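Posted in: Community Workshops / Robotics & Automation

Murno Build Enters Third Phase at the Ostthorpe Shared Workshop

OSTTHORPE – Members of the Ostthorpe Shared Workshop have begun the third phase of the Murno build, a handling system designed to pick up soft household items and set them down in a chosen place. The workshop confirmed on Wednesday that work on cloth handling is now under way and will continue through July.

Murno was started by members who wanted a system that could be built and repaired with the tools already available on site. The first phase covered the gripper and its mounting. The second dealt with position tracking, for which square black-and-white markers are used as fixed reference points in the work area. Both phases were completed within the hours set aside for member projects.

Cloth was chosen for the current phase because it changes shape each time it is handled. A box or a cup can be approached in much the same way on every attempt, but a towel or a shirt may be bunched, twisted or folded under itself. Members have therefore been asked to bring in fabrics of different weights and patterns. Stripes are welcome, as the lines make it easier to judge afterward how far a piece of material has turned or stretched.

The materials budget for the phase is $800, drawn from the workshop's project fund. It covers replacement cables, finger pads, mounting hardware and storage. Tools already owned by the workshop are not charged to the project. Any money left at the end of the phase will be returned to the fund.

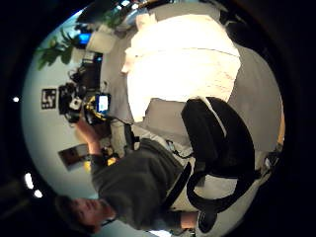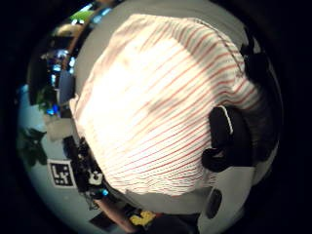 Cloth handling at the Murno build, Ostthorpe.

A total of 155 handling sequences is planned before the phase closes. Each sequence will be logged by fabric type, starting position and result, and incomplete attempts will be kept in the log alongside successful ones. The workshop has asked members not to delete a sequence on the grounds that the cloth was dropped. Where a recording is unusable for technical reasons, the entry should be marked as such and the sequence repeated.

The log format was drawn up jointly with the shared workshop in Vevville, where a similar build is at an earlier stage. Under the arrangement, the two sites will exchange part drawings and written notes. Vevville has adopted the Ostthorpe marker layout, and Ostthorpe will in turn use the Vevville design for a finger pad that can be changed without removing the gripper from its mount. Each workshop will remain responsible for its own equipment and safety rules.

Printed parts for the gripper are being produced on the workshop's own machines. Larger brackets have been ordered from Hoarau, a local metal shop that also supplied the stock for the Murno mounting plate. Delivery of the brackets is expected before the end of the month. Work that depends on them – chiefly the fixed stand for the second gripper – has been moved to the final part of the schedule.

Members taking part are reminded of the following arrangements. Loose cables must be secured before a session begins and checked again at the end. Power to the build is to be switched off at the bench before any part of the gripper is opened. Fabrics should be clean, free of pins and metal fasteners, and labeled with the owner's name if they are to be returned. Reference markers must not be moved, covered or cleaned with solvent. A marker that has come loose should be reported at the front desk, and the session should be stopped until its position has been measured again.

Places on the project are limited to 32 members at any one time, and a short induction is required before first use of the equipment. Inductions take place on Wednesday evenings at the front bench. Members who completed one during the second phase do not need to attend again, but are asked to read the revised bench sheet and sign the copy kept there.

Drawings, the parts list and the log template are available to all members on the workshop's shared drive. Non-members may request printed copies at the front desk for the cost of paper. The workshop will consider requests to view a session from schools and neighboring workshops, subject to space and the safety arrangements in force.

A written summary of the phase will be made available at both sites when the planned sequences have been completed. A decision on a fourth phase, which would extend the work to folding, will be taken after that summary has been reviewed.

Tagged: shared workshop, home robotics, grippers, Murno

3 comments | 32 shares

Contact the Workshop | © Ostthorpe Shared Workshop. All rights reserved. | Back to top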